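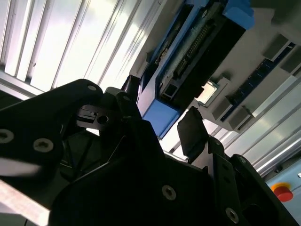 Rain since four in the morning. The signals detachment at Sastdale has one dry table and it is covered in batteries. Green ones, grey ones, a handful with tape round them that means dead, or possibly means charged, depending on which company did the taping.

Sunday, January 23, 2022, second weekend of the winter exercise, and I've come up to write about radios. Everyone wants to talk about batteries.

Fair enough. A modern infantry section carries a lot of things that need power. Radios, night sights, the tablet with the map on it, torches, the spare for each. A corporal tips out his daysack for me and the batteries alone come to eight kilos on the stores scale. He had breakfast in there too, flattened.

"You can cut your toothbrush in half all you like," he says. "Then they hand you another one of these."

The paperwork. Last June the brigade ran its big exercise out at Flinura, 11 days, warm and dusty by all accounts, and for once somebody kept a proper tally of what went out of the stores tent. 2,981 batteries issued. Of those, 2,046 came back with charge still in them, some barely touched. The rest were flat, apart from a few which went missing in a ditch and are presumably still there.

So people were swapping them early. Course they were. No one on a listening post at two in the morning wants to find out what the last bar on the display is worth. The habit gets taught, informally, by every section commander who was ever caught out. Fresh battery before you step off, fresh one at last light, fresh one if you're bored.

The stores sergeant has strong views on this, most of them unprintable. Her job is to get the things forward by truck, and then get them back, sort them, charge them and send them out again. In June that was two vehicles doing nothing else. Two drivers, two escorts, and a generator running all night that you could hear from the far side of the valley. "Might as well have put a sign up," she says.

The fix being tried at Sastdale is dull. A card, laminated, in the lid of every radio box, with how many hours you really get in the cold and in the warm. A swap time set by the signals officer and not by nerves. Plus new charging racks from Orlandini, which will top up four types of battery at once and run off a vehicle. The old racks did one type each, and the adapters were always somewhere else.

Do the racks work? Mixed. The drivers like them. The detachment at Vovden had theirs first and sent up a page of complaints, chiefly about the catch on the front, impossible in gloves, and a fan that sucks up grit. A revised catch has been promised. The date for it has been promised twice.

The card is going down better than the kit. One platoon has got through three nights on its first issue, which would of been laughed at last summer. Another ignored the card completly and had the usual runner coming back down the hill in the dark with a sack. Their commander, asked why, said the card was in the box and the box was in the truck.

There's a longer argument behind all this about whether soldiers should be carrying so many powered things at all. The older hands say no, then borrow your torch. The younger ones would settle for everything taking the same battery. That has been asked for, in writing, for years, and each new item still turns up with its own shape of plug.

By midday the rain's gone sideways and the table has been moved further into the tent. A runner comes in wanting six greys for the observation post. The sergeant looks at her watch, then the swap times on the board.

"Not til three," she tells him.

He goes back up with a flask of tea.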